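Wednesday, March 6, 2019

Bench notes, sweeping task, mostly the tipping stage

Came in early to get the planner rebuilt before Dwayne needed the machine, and of course the build took most of the morning, so he very kindly went off and did his reading. Writing this up at some length as Elli is picking it up from me in April and I know how cross I get with my own short notes.

Where we were last night: the sweep itself is fine. The left arm follows the stroke, the right arm keeps the pan lip on the tiles, and the two controllers have stopped fighting each other now that Piyumi has moved the contact force limit into the shared config. The trouble is all in what comes after, getting the pan up, over the bin and tipped without the long handle swinging about.

I had been treating the pan as if it were rigidly fixed to the gripper. It is held a good way up the handle, so a small error in the wrist angle becomes a big one down at the pan. Grigoris said this to me a fortnight ago and I nodded and did nothing, so there it is in writing – he was right. The tool frame in Cadik now sits at the middle of the pan lip, and the planner is asked for lip poses instead of wrist poses. Much nicer to think about too, you just say where you want the rubbish to leave from.

First try with the new frame: the plan came back with the elbow folded right round, perfectly legal and quite horrible to look at. Stopped it before it moved. I had left the joint 2 limit at the factory value in the Weder driver while the planner was reading ours, so the two disagreed. Both now read the same file. Panagiotis, if you see this, please don't put a second copy back in the launch folder, however handy it seems!

Second thing, perception. The floor tiles are shiny and the overhead light comes back off them as a big white patch, which the debris segmenter was very happy to call a piece of plastic. Raising the threshold loses the real clear plastic, so I tried masking anything saturated that also sits flat in the floor plane. Better. I've relabelled the worst of the log, and the set now stands at 3,605 crops, all on the Sarantis share under today's folder.

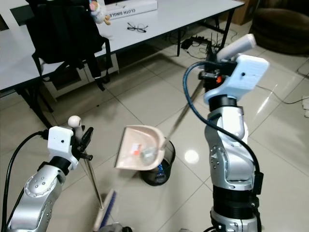

The left arm is the other half of the story. During the tip it has nothing to do, and I had been letting it go back to its rest pose, which meant dragging the broom through the space the planner wanted for the pan. For now it holds where it is, with the bristles on the floor, and the handle goes into the collision model as a plain cylinder. Crude, but the planning time hardly changed and the routes look far more sensible.

Bin position is still typed in by hand. I would love to have it from the head camera, but the bin is small and black and the pan hides a good deal of it at the very moment we want to know where it is. Perhaps look once before the lift and then trust that. Piyumi thinks the Wotholm tracker would manage it, and I'd be glad to be shown.

Left to do:
Slow the last part of the tip, it is still on the same speed scaling as the lift.
Log wrist torque at 24 Hz alongside the images so we can tell a full pan from an empty one.
Ask Grigoris whether the lip frame should live in the tool description or stay with the task.
Commit the mask change, with a proper message this time.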